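Rush seats for a touring musical, how early do I need to line up?

Posted by Elin Gwynne in Theater & Shows
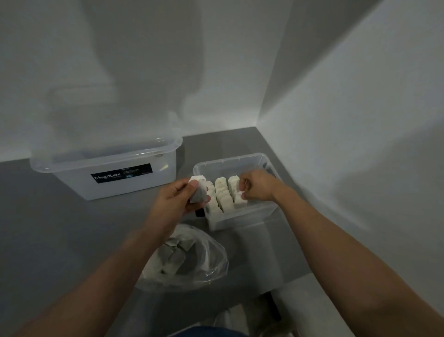
Trying to see the Gittins tour when it stops at the Prallwood in August. Regular seats are way over what I can spend. Their site says "limited rush at the box office day of show" and thats it. No time, no price, nothing. Called twice, got the recording both times.

So: when do people start lining up? Is it cash only? And can one person buy two, or does my sister have to stand there with me? She works til 5. Coming in on the bus from Cokcombe so I can't really do a dawn thing.

3 answers

Answer 1
Box office opens at noon, or did last season. I got there 10:30 for a matinee and was fine, but that was a play. Musicals are worse. Rush was $21 plus a fee, card ok. Two per person, so your sister can come straight from work. Bring ID, they wrote my name on the envelope.

Seats were far left, second row. Missed some stuff upstage. For that price whatever.

Answer 2
just do the lottery on the app, way easier

Answer 3
There's no app lottery for the Prallwood, you're thinking of the Norkach across the river. Different owners. The Norkach does both lottery and standing room.

To add to the first answer, the $21 rush is only released if the house isn't sold out by that morning. Check the seat map the night before. If you see more than 200 open seats you can stroll up at noon. If its nearly full, go by 9 or pick another night. Early in the run is best, the last weekend always goes.

Also try the balcony. Back rows drop in price sometimes the week of, and you'd actually be able to sit togehter. With rush they gave us two singles once, opposite sides of the aisle.

Comment from Elin Gwynne: thank you!! Going for opening week then. Does anybody know if the late bus still runs after 10:45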